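March, 9:40. Drikthorpe neighborhood plan, parcel layer.

Merged the county parcel file with our walk survey. 895 parcels inside the study boundary, 54 with no year built. Left those blank in the table and hatched them on the base map. Corner lots on Plestiner Street still carry the old zoning code and need a manual fix before the height study is run.
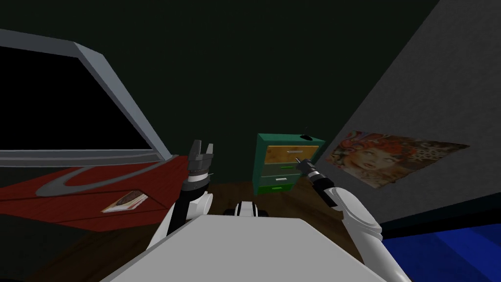
Setback check done for the first 400 parcels. Front setbacks on the older blocks are shorter than the draft code allows, so most existing porches would be nonconforming. Flagged for the code group. Tried the frontage line at 3 feet from the sidewalk and the conflicts dropped on the De Graaf blocks only.

To do: rerun with the corrected corner lots, export at the same scale as last time.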